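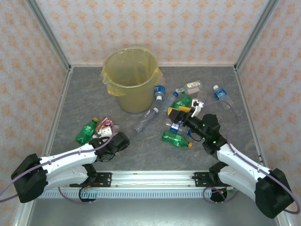
What size bag do I need for a small wastebasket?

Measure around the rim with a piece of string, halve that number, and buy a bag at least that wide when it's laid flat. Then check the height and add a few inches for the fold-over. My desk bin takes the 6 gallon bags with plenty left to hang down the outside.

Do you fold the bag over the rim or tuck it in?

I fold it over, and I leave it loose. It looks a bit messy, I know! But a bag pulled tight around the rim tends to pop off the first time something heavy goes in, and then you're fishing around at the bottom with your hand. If the crinkly overhang bothers you, twist the extra into a little knot on the side facing the wall.

The bag always balloons up with trapped air. Help?

Oh, I fought with this for years. Push your fist down into the bottom corners before you fold the top over, and if it still puffs up, lift one side of the rim and let the air sneak out. Some people drill a small hole low in the bin – fine for paper, but I wouldn't do it to one that gets drippy soda bottles.

Should plastic bottles go in the bag at all?

Depends on where you live, so look at your own town's list first. Ours wants bottles loose in the curbside cart with no bags, so I use a bag indoors to keep the bin clean, tip everything out into the cart, and put the same bag back until it gets gross. If you have a bottle deposit where you are, keep those separate and don't crush them, as the machines often need to read the label.

Caps on or caps off?

Our hauler says on, yours may say off. I empty the bottle, squeeze it a little, and screw the cap back on. Water bottles get squashed nearly flat, but the soda ones put up more of a fight and I mostly give up on those.

What about paper cups and drink cartons?

Cups go in the regular trash at my house. Cartons I rinse and flatten, and they go in the cart. I used to throw the cups in with paper (oops) until I finally read the flyer in September.

Which bin do you have?

Right now I have a Flerska by my desk and a taller Lema in the kitchen. I like the Flerska because it's light enough to carry from room to room when I'm picking up. The Lema has a lid, and the lid squeaks.

How long does a roll of bags last you?

I buy the Flakilico rolls, 60 to a roll, and one roll gets me through most of a year because I reuse them so much. The 25 packs cost more per bag at my store.

My bin still smells after I change the bag!

Something leaked. Dish soap, warm water, an old brush, and then leave it upside down outside to dry all the way before you put a new bag in. A sheet of newspaper in the bottom helps with drips – swap it when you notice it's damp.

Filed under: Cleaning & Tidying, Trash and Recycling

Home | Kitchen | Laundry | Tidying | FAQ | About

Contact | © Jurnum | Back to top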